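カテゴリ:プレスリリース > 研究開発
最終更新:2020年10月14日

Varkness、手作業の手本データ収集「Kastel」の途中経過を公表
件数の多さを性能の裏付けとはみなさず、12月まで評価を続行

株式会社Varkness(以下「当社」)は、家庭や職場の細かな手作業を学習システムに覚えさせるための手本収集プロジェクト「Kastel」について、現時点の状況をお知らせします。新製品の発表ではありません。販売時期、価格、提携先に関する新しい情報も含みません。

当社がこの段階で公表に踏み切ったのは、手本データをめぐる発表の多くが件数だけを見出しに掲げている現状に疑問を持っているためです。当社自身も昨年までは同じ書き方をしていました。集めた手本が多ければ機械の動作がよくなるという説明はわかりやすいものの、当社の手元にはそれを十分に裏付ける結果がまだありません。

■ 収集の概要

Kastelでは、作業者の目の高さに近い位置から両手の動きを記録し、1回の作業を1件の手本として保存します。今回の対象は54種類の卓上作業です。袋の開閉、容器への収納、カードの仕分け、ふたの着脱など、人間にとっては説明の必要もない動作が中心となっています。

これまでに収録した手本は2000件です。このうち、社内の確認を通過して学習に回したものは500件にとどまります。残りには、手が視野から外れたもの、作業の区切りが判別しにくいもの、付けられた作業名と実際の動作が一致しないものが含まれます。救済できるものがどれだけあるかは確認中であり、当社はこの段階で「2000件のデータセット」という呼び方をしません。

収録には専用のスタジオを使わず、コンセントや家電がある普通のカウンターで作業しています。背景を片付けた机で集めた手本は見栄えがよい反面、現場に持ち出したときに役立つかどうかが疑わしいと判断しました。ただし、背景に物が多いほうが学習に有利だという主張も、当社の試験では確かめられていません。

■ 収納作業について

収納の手本では、透明な保存容器に小箱やカードを入れる動作を扱っています。透明な容器は縁や底の位置が画像から読み取りにくく、学習システムが苦手とする対象です。人の手は指先の感触で補いますが、映像にはその感触が残りません。

当社が評価を急がない理由の一つがこの点にあります。箱に手を添えている映像から、どれほどの力で握っているかはわかりません。力の情報を別に記録する案も社内にありますが、手袋型の計測器を着けると作業者の動きが変わってしまうため、採用を見送っています。素手の映像だけでどこまで学べるのか、楽観的な見通しを述べる材料は今のところありません。

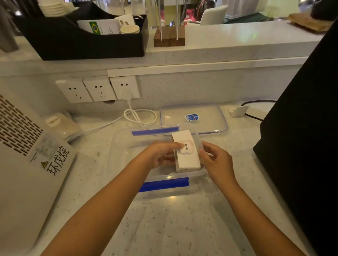
■ 仕分け作業について

仕分けの手本には、同じ文字が印刷された小さなカードを使用しています。見た目の似た物が重なったり傾いたりしている状況では、1枚なのか束なのかを映像だけで区別することが難しく、付帯情報を付ける担当者の間でも判断が割れます。

確認の過程では、同じ手本に対して「束をそろえる」「カードを選ぶ」「カードを立てる」という3通りの作業名が付いた例がありました。どれも誤りとは言い切れません。人間が名前を一つに決められない動作を、機械に正解として与えてよいのか。当社はこの問いに答えを出しておらず、当面は名前が割れた手本を学習から外しています。外しすぎれば易しい動作ばかりが残るという反対意見も社内にあり、扱いは今後変わる可能性があります。

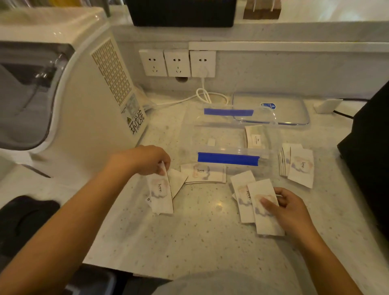

カードの仕分け作業。透明な袋とカードの束を並べたカウンターで、両手を使って行う。

■ 学習システムの現状

収集した手本は、当社の学習システム「Kartha」に入力しています。54種類の作業のうち、Karthaが社内基準を満たしたのは11種類です。いずれも対象物が一つで、置き場所が決まっている作業でした。透明容器への収納とカードの仕分けは、どちらも基準に達していません。

また、この11種類についても、手本を増やしたことが効いたのか、作業そのものが易しかったのかを切り分けられていません。当社は手本の量を減らした条件での再試験を予定しており、結果によっては収集計画そのものを縮小します。

■ 第三者による確認

データの点検は、検証会社のKultonに委託しています。Kultonには、当社が学習から外した手本も含めて全件を渡しました。よい手本だけを選んで見せたのでは点検の意味が薄れるためです。点検の結論はまだ受け取っておらず、本リリースの内容についてKultonの承認や推薦を得たものではありません。

■ 作業者の記録と権利の扱い

手本には作業者の手と前腕が映ります。当社は収録前に利用目的を書面で説明し、同意を得た方の記録だけを使用しています。同意の撤回は収録後も受け付け、撤回があった手本は保管分から削除します。一方、すでに学習に使った手本の影響をKarthaから完全に取り除く方法は、当社では確立できていません。この制約は同意書にも記載しています。

■ 今後の予定

12月に、再試験の結果と学習から外した手本の内訳を公表します。基準を満たす作業が11種類から減った場合にも、そのまま掲載します。手本データの外部提供については、Kultonの点検結果を受け取るまで申し込みを受け付けません。

■ 用語について

本リリースでいう「手本」は、人が作業を行った記録1回分を指します。作業の成否は問わず、学習に適しているかどうかも問いません。「社内基準」は当社が独自に定めたもので、他社の試験結果と比較できる数値ではありません。

■ 本件に関するお問い合わせ

株式会社Varkness 広報担当
取材では、収録手順と除外基準に関する資料をお渡しできます。Karthaの実演は、再試験が終わるまで行いません。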